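Dadano Open Metal Bin, Gray — Review

I bought this bin in February to replace two cardboard boxes that had given up. Siltuleck had it for 1099 with delivery, a lot for a bin, but the last cheap one I owned bent in the first month.

It is rectangular and open at the top, with no lid and no dividers. I keep mine on a wooden tabletop and drop small things in it: packets, pouches, whatever needs to stay off the table. After 6 months of daily use the walls are still straight.

The finish is the weak point. The floor is scuffed and covered in fine scratches, and the whitish paint at the far side has chipped badly along its lower edge, so the darker metal shows. None of it affects how the bin works. It does look older than it is. 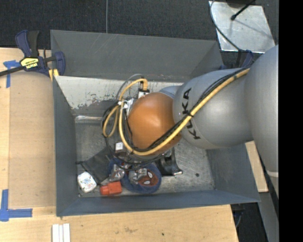 Compared with the Fostovitz

The Fostovitz bin costs 200 less and its paint held up better for me, but the walls flex when you lift it full. For a bin that stays put, I would still take the Dadano — just don't expect it to stay pretty.

Rating: 4 out of 5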